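Part-time hallway & shoe person wanted, Partanen House guest rooms. Start November if possible, sooner is fine too.

Quick version: we have a guest house, people take their shoes off at the door, we lend them slippers, and the slippers end up everywhere. Need someone to keep the entrance halls, the racks and the slipper stock in order. Mornings mostly. Paid. Read on before writing please, most questions are answered lower down.

## Who we are

Partanen is a small guest house with long-stay rooms, run by Pitero Lettings. Seven entrance halls over two buildings, the old one (front) and the annexe, which everybody calls Jostach after the joinery shop that used to be in it. Each hall has a shoe rack, a mat, hooks, a bench in most of them. Guests come in from walking, wet boots, grit, the lot.

No cleaning of bedrooms or bathrooms in this job. Separate team for that.

## What you'd be doing

- Going round all the halls, starting 8 am. Front building first, Jostach after.
- Slippers and slides back on the racks, in pairs. Two shelves per rack, and pairs stay on the same shelf.
- Checking sizes are together. We get a lot of one big, one small.
- Clips: if a slide has come back without its clip, put it in the tray in the linen room, don't guess the pair.
- Taking out anything split, worn through or smelly. There's a bag for it. Be strict.
- Wiping racks down, top shelf, bottom shelf, bottom rail. The bottom rail gets forgotten every time.
- Shaking out mats, sweeping underneath and behind.
- Guests' own shoes: leave alone unless they're in the doorway, then move to the side, pair together.
- Once a month a full stock check, all sizes. Last one came to 191 pairs incl. the cupboard.

It's a walking and bending job. Racks are low. If your back or knees are bad tell us and we can talk about a stool and splitting the round, we've done it before.

## The racks

Same sort of thing in most halls, light wood shelves on a dark metal frame, tall board behind. Nice to look at, a bit fiddly. Slides on the top shelf lie flat, slippers on the lower one can stand on their heels so more fit in. Toes to the back is how we like the top shelf but guests do as they please, so you'll be turning a lot of them round.

A cream pair with a greyish-mauve one between them, one of the creams half over the end of the shelf: very normal morning. You'd want the creams next to each other and the mauve one's partner found.
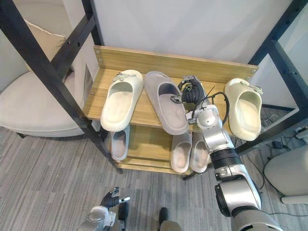 ## Hours and pay

8 am to 11 am, five mornings a week, rota goes up the month before. Some weekend mornings, shared out fairly. Pay is monthly, 1,547 before tax on the winter rota and 1,989 on the summer one when the mornings run longer (till noon, busier, more mud strangely enough). Paid holiday on top. Indoor shoes provided, you can pick your colour.

Tea, toast and whatever's left from the guest breakfast is yours if you want it.

## Who we're looking for

Someone who notices things. A slipper the wrong way round should bother you a little bit. Experience of hotels or housekeeping is handy but no need for it, a school cloakroom or shop floor would do just as well.

You should be:

- ok working on your own for most of the morning
- polite with guests in a hurry, some are half asleep and looking for a boot
- able to carry a full laundry bag up one flight
- on time, the halls need to be clear before checkout

Basic English fine. Any other languge is a bonus, guests come from all over.

## Trial morning

We ask people in for one paid trial morning before deciding. You do a round with whoever's on, then one hall by yourself. Wear something you can kneel in. We'll talk about it afterwards over tea, normally takes ten minutes.

## How to apply

Short note is plenty. Tell us what work you've done, which mornings you can't do, and when you could start. No CV needed, send one if you have it. Hand it in at the front desk in an envelope marked HALLS, or use the form on the Sidudus jobs board, search "Partanen halls".

Desk is open 7 am to 9 pm. Please don't ring during breakfast, nobody will pick up. We reply to everybody, can take a week or so if we're full.

Two places going, one for each building, so friends applying together is fine, just say so in both notes and we'll try and do the trial mornings close togther.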